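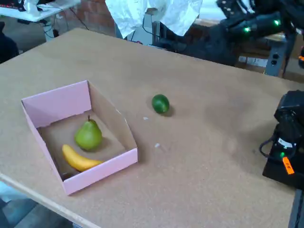

A pear and a banana in a pink cardboard bin.

The Long Way Around Katitton Lake

By Alasdair Baird

The gravel starts behind the old creamery in Prellden, at the end of a lot that holds more boat trailers than cars. A brown post marks the trailhead. From there the path drops through a stand of box elder, crosses Horkel Creek on a plank bridge, and comes out on the north shore of Katitton Lake, where it stays for most of the next seven miles.

I walked it on 10/7/23, starting just after eight in the morning. Fog was sitting on the water and I could hear geese well before I could see any. The maples on the far side had turned. On the near side the oaks were still mostly green, and they dropped acorns on the path all day.

Prellden people call it the Long Way, to set it apart from the county road, which gets you to the village of Niven in a few minutes by car. The path follows a wagon road that served the ice houses on the lake. Two of the foundations are left. The larger one is just off the path past the second bench, a rectangle of fieldstone with birches growing up inside it. The other takes some looking for once the ferns are up.

The surface is packed gravel as far as the swimming beach and dirt after that. Strollers do fine on the first part. Bicycles are allowed the whole way, though the stretch below the bluff has roots across it and most riders get off and push. Horses are not allowed. Dogs must be leashed from the bluff to the marsh, where sandhill cranes nest in spring and gather again in fall. I saw a pair in the cut hayfield across the fence, walking slowly and paying me no attention.

The bluff is the only real climb. Log steps go up from the shore, and at the top there is a railing and a view south over the whole lake. Katitton covers 2,870 acres, and from the railing you can see why it fools people. What looks like the far shore is Horkel Island, and the main body of the lake lies behind it. Canoeists heading for Niven in a west wind should keep to the near side of the island, where the water is calmer and there is a sand landing to pull out on.

Past the bluff the path turns inland around the marsh. This was the wettest part in October, even after a dry month, and in July it is the buggiest. A boardwalk covers the worst of it. Some of the boards are new and some badly need to be. Beyond the marsh you pass a gated farm lane, then a long row of white pines, and the first roofs of Niven show through them.

Niven has a public dock, a store that sells sandwiches and bait from the same counter, and a bench facing the water. I ate there and started back the way I came. The round trip took most of the day with stops.

Parking at the Prellden lot is free. There are toilets at the trailhead and the swimming beach, and the water pump at the beach is shut off after the first hard frost. The path is not plowed, but it stays open to skiers and snowshoers through the winter. The lot gate is locked at sunset.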